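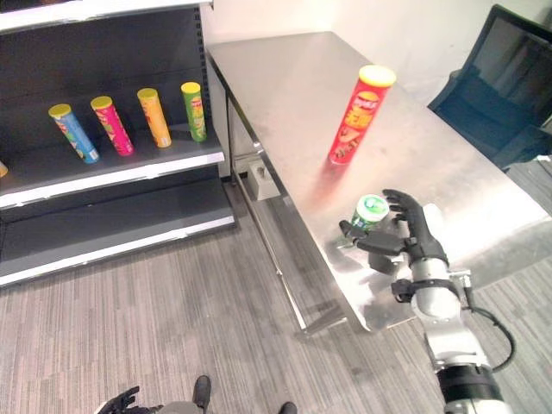
6 min read

Box sets used to be how you proved you loved a director. You put one on the shelf spine out and hoped somebody would come over. The Hourani collection, six films on six discs from the reissue label Lustden, is one of these, and I have now watched all of it, including the commentary tracks, including the one where the commentator leaves to answer a door.

If you don't know the Nadska comedies, they're a run of low-budget farces set in a seaside town of the same name, where it rains and people inherit hotels. Hourani made them fast and cheap. The best, The Late Guest, is 100 minutes long and has maybe one plot. A man checks in under the wrong name and is too polite to correct it. By the end he's been married, promoted and buried, and he has thanked everybody for their trouble.

It's wonderful. I'd forgotten how little music there is. Hourani lets a silence sit until you start to feel responsible for it, and then a door opens and it's the wrong person again.

The Fellska Inheritance is the long one, at 165 minutes, and I would like some of them back. There's a courtroom sequence in the middle that plays as if the editor had been taken ill. Lustden has also included a shorter cut, which runs 160. I watched both so you don't have to, and the missing five minutes were the funny ones.
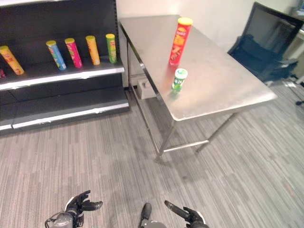 The transfers are good, mostly. The Late Guest looks better than it has any right to, with real blacks in the night scenes and enough grain that you know you're watching film. Second Breakfast is softer, and the color wanders toward green whenever they go outdoors. The subtitles are new and a big improvement on the old ones, which translated every insult as "you fool."

The booklet is where I'd spend your money if they sold it separately. Maiara Siqueira's essay on the supporting players is sharp and very funny, particularly on the actress who plays a different landlady in every film and is never once glad to see anyone. Siqueira thinks they're all the same landlady. I went back and checked the coats, and I think she's right.

Complaints: the discs are stacked on a single spindle, so the film you want is always on the bottom. The menu plays the same nine seconds of accordion until you make a decision. And the outer box is a quarter inch too tall for my shelf, so it lives on its side on top of the others, like a guest who got the sofa.

Buy it for The Late Guest and the booklet. Skip the courtroom.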